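Swap table news: the winter round-up

Well, what a month! If you came along to the December swap you'll know how full the hall was by half past ten, and if you didn't, I hope this persuades you to come to the next one. We had coats three deep on the rails, a whole trestle of children's wellies, and more scarves than I have ever seen in one room. Melaniia Kostiuk was on the door with the clicker and says 731 items came in over the morning, which beats last winter by a mile.

For anyone new to the newsletter, the idea is very simple. You bring clean things you no longer wear, you get a token for each one, and you spend your tokens on whatever takes your fancy. No money changes hands apart from the tea. Leftover tokens keep for ever, so don't throw them out (I found four in my dressing gown pocket last week and was thrilled).

The mending corner

This was the big hit. Danylo Yurchenko and Nele Verbruggen set up two sewing machines by the stage and took on anything people put in front of them: dropped hems, split seams, a duffel coat with every single toggle missing. Danylo did a lovely neat job on the lining of my old green coat, which I had been holding together with safety pins for two winters. By the end there was a queue past the piano, so next time we are going to use a sign-up sheet. Put your name down when you arrive, go and browse, and listen out to be called.

Nele also ran a short darning session and has asked me to pass on the main points for those who were too far back to hear. Use a thread a little thinner than the yarn you are mending. Start well outside the hole, where the knitting is still sound. Don't pull tight at the turns, leave a tiny loop, or the whole patch will pucker the first time it goes through the wash. And have a go on an old sock before you start on your best jumper! I went home and did three socks that same evening. The first one is dreadful. The third one I would happily show to anybody.

Washing your woollies

I get asked about this more than anything else, so I've gathered up what our regulars do. Cool water, a small amount of wool wash, and no rubbing. Let the thing soak for ten minutes, lift it out with both hands underneath so it doesn't stretch, then roll it up in a towel and press. Dry it flat, well away from the radiator. Miroslava Tkachuk puts hers on a cake rack over the bath, and I have copied her ever since, it's brilliant for hats.

Bobbles come off with a little comb or one of those battery shavers. Go gently around the cuffs. Moth holes are more of a nuisance: if you spot one, put the garment in a sealed bag in the freezer for a fortnight, then give it a good shake outdoors before you mend it. Check whatever was sitting next to it in the drawer too.

Velvet is a different matter altogether. Please don't iron it flat, you'll crush the pile and it won't forgive you. Hang it in a steamy bathroom instead and brush it lightly with a soft brush once it's dry. Fancy gloves and evening bags can mostly be freshened up with a barely damp cloth, and if there's any stitching on them, go round it.

Still wanted

We are very well off for ladies' coats and desperately short of men's gloves, thick socks and anything warm for teenagers. Big sizes go in minutes. We can't take pillows, duvets or single shoes (there were two last time, both left feet). Small accessories are always welcome, and they are such a good thing to bring if you're coming by bus and don't want to lug a suitcase.

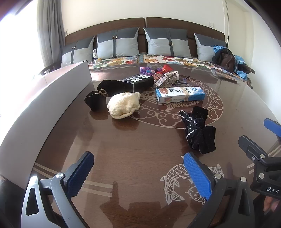 Winter bits and pieces: velvet gloves and a cream knitted hat.

Where it all goes

Whatever isn't chosen on the day is sorted that afternoon. Good warm things go to the Koltach drop-in, where they're given out with the hot meals, and they tell us hats and gloves never stay on the shelf longer than a day. Anything too worn to wear goes to the Bilyk workshop to be cut up for rag rugs. Ansel Kapoor drove 11 sacks over there in two trips and came back with a rug for the hall porch, which you'll be standing on next time you come in. It's gorgeous, all reds and browns, and I'm fairly sure my husband's old pyjamas are in it.

Next swap

We'll be back in the same hall in February, doors at 10 and finishing at 1. Drop-off for bigger bundles is from 9, round the side by the kitchen. Tea and a bun is still £1.50. We could do with 100 more coat hangers, wooden or plastic, wire ones bend under the heavy coats. Nele is hoping to do buttonholes this time if enough people are keen, so let her know at the mending corner or leave a note in the box by the door.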